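How to Touch Up Chipped Paint on Metal (So It Stays Touched Up)

By Idun Berge 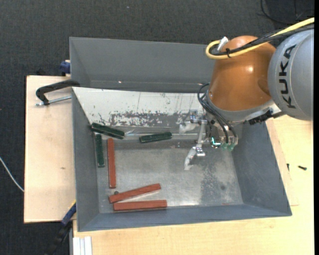

Paint on metal fails in the same order every time. First a scratch, which you ignore. Then a chip, which you plan to deal with in September. Then a flake the size of a playing card comes away in your hand and you're standing there holding it like a parking ticket.

I have repainted a lot of metal in my life, most of it twice, and the second time was always my own fault. This page covers the sort of thing a normal household owns: railings, shelving, garden chairs, toolboxes, the side of the washing machine where somebody parked a bicycle. It doesn't cover cars. Car people have their own pages and they are very strict.

Before you start: is it worth doing?

Push on the bad spot with your thumb. If the metal is firm, carry on. If it gives, or crunches, you have a rust problem wearing a paint problem's coat, and no amount of primer is going to help. A rusted-through chair leg wants welding or the dump.

If the thing is old enough that it might have lead paint on it, stop and test it first. Don't dry sand lead paint, don't scrape it over the lawn, and don't let me or any other stranger on a web page talk you into it. Call someone who is trained for the job. Railings and radiators in old houses are the usual suspects. The house I rent in Drallcombe has a stone over the door that says 1681, so I assume the worst about everything in it.

What you need

A paint scraper, or an old putty knife you no longer respect
Sandpaper in 80 grit and something finer, 220 or so
A wire brush if there is rust
Dish soap, a bucket, rags
Degreaser or mineral spirits
Metal primer
Topcoat in the right color, or the color you have persuaded yourself is right
A small brush, and a small foam roller for anything bigger than your hand
Gloves, safety glasses, a dust mask

You'll notice there is no power sander on the list. You can use one. I used one on a filing cabinet once and went through the paint, the primer and a good part of an afternoon making the hollow I'd dug look deliberate.

Step 1: Wash it

Everyone skips this. Sanding a greasy surface pushes the grease into the scratches, and then you paint over it, and then the paint slides off like an egg. Soap and warm water first, then rinse, then let it dry all the way. After that, wipe it down with degreaser and turn the rag often. Put the used rags outside to dry flat, not in a ball. Rags soaked in some oils and finishes can heat up and catch fire by themselves, and it's a good habit to treat them all as if they might.

Step 2: Scrape until it stops being easy

Hold the scraper low and push at the edge of the chip from the bare side. Loose paint will pop off. Keep going outward until it won't. The patch will get much bigger than you wanted. I started on a chip on my Jindska garden bench that I could have covered with a bottle cap, and by lunch most of the backrest was bare. The paint had let go of the metal long before and was staying up out of politeness.

If you stop early you will be back next year, scraping your new paint off along with the old.

Step 3: Feather the edge

This is the part that decides whether the repair shows. Right now you've got a little cliff where old paint ends and metal begins. Paint straight over a cliff and you get a painted cliff.

Start with the 80 grit and work across the edge, from the paint onto the metal and back, until your fingertip can't find the step. Close your eyes when you check; fingers are better at it than eyes are. Then go over it with the fine paper to take out the coarse scratches, and carry on a couple of inches into the sound paint so it has something for the new coat to hold.

Long scratches that haven't reached metal get the same treatment, only gentler. Fine paper, a light hand, quit when the groove has gone soft at the sides.

If there is rust, wire brush it back to clean metal. A little dark staining down in the pits is fine under a rust-inhibiting primer. Orange powder is not.

Wipe off all the dust. Then wipe again, since the first wipe mostly moved it.

Step 4: Prime, and soon

Bare steel starts to rust faster than you'd think, particularly if you go in for a sandwich on a damp day. Prime it the same day you sand it.

Check which metal you have. A magnet sticks to ordinary steel and won't stick to aluminum. Aluminum and galvanized metal need a primer that says so on the can. If you use the wrong one it'll look lovely for a month.

Two thin coats. I use Jelura gray because the hardware store here carries it, which is as far as my research went. Let each coat dry for as long as the can says, and if your garage is cold, longer. The people who write the drying times on cans all seem to live somewhere pleasant.

Once the last coat is dry, rub it very lightly with the fine paper and wipe it down.

Step 5: Match the color (a section about disappointment)

White is the worst. There is no such thing as white; there are hundreds of off-whites, and yours has also yellowed a bit. Take a loose flake to the store, as big as you can get, and have them scan the clean side. A photo on your phone is useless for this.

Test the mix somewhere hidden and let it dry before you judge. Most paint changes as it dries. If it's still wrong, you have 3 choices: paint the whole panel from seam to seam, so there's no old paint right next to the new; paint the whole object; or move a plant in front of it. I have done all of these and the plant gets the most compliments.

Sheen matters as much as color. A glossy patch on a satin surface will catch the light from across the yard.

Step 6: Topcoat

Thin coats again. Brush or roll a little past the edge of the primer, and use less paint at the outside so it fades off instead of ending in a ridge. Leave it alone while it levels. Going back to fix a brush mark in half-dry paint is how you get two brush marks and a fingerprint.

If it runs, let the run dry hard, sand it flat, and coat over it. Don't poke it.

Two coats for indoor things, three for anything that gets rained on or sat on.

Step 7: Wait

Dry isn't cured. Paint can feel dry the same evening and still be soft enough to dent a week later. I put a toolbox back into service after one night and the drill is now represented on its lid in some detail. Give it a week if you can, more for shelves that will hold weight.

Where it will chip again

Paint wears where things hit it and where they slide. If the same low strip on a shelf, a hatch or a chute goes every time, the paint is doing a job it wasn't made for. Put down a rubber mat, a strip of edge trim, or a tougher coating such as a two-part epoxy, and follow the safety sheet with that one, because the fumes are no joke. Or leave the strip to get ugly and touch it up once a year. My neighbor Aitken keeps a labeled jar of leftover paint with a brush for each thing he owns. There were 11 jars when I last borrowed one, and his railings look better than mine.

A few questions I keep getting

Can I use spray paint? Yes, over the same prep. Mask more than you think you need to. Mine reached the cat's dish.

Can I skip primer if the paint says paint-and-primer? On sound old paint, probably. On bare metal I wouldn't.

How long will it last? My indoor shelves are still fine. The bench gets looked at every spring, and I go out with the scraper in my back pocket.

Last updated January 20, 2019. I fixed the part about magnets, which used to say the opposite.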